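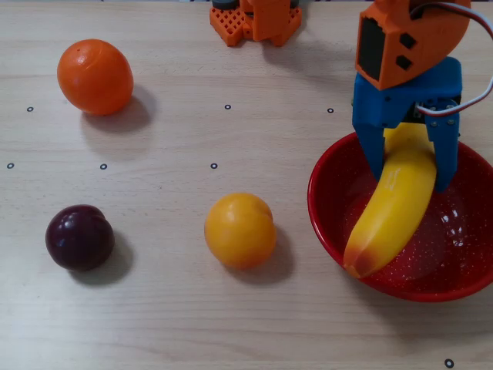

Week 4: looking after the arm

I'm assuming you've all read Flynn Hollis's safety page, so straight on to the gripper (my favourite bit!). Power off first, then go over every screw on the blue plates with the small driver. Snug will do – it's printed plastic and it strips easily. Next, check the servo wires can move freely when the wrist turns.
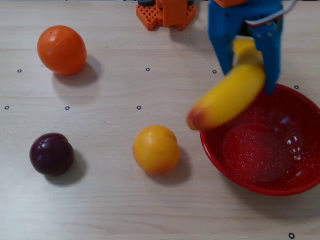

How often should the screws be checked?

Every Friday, and again after 1,000 grips if you've had a busy week. Write the count in the log, please. Ours stood at 956 when I typed this.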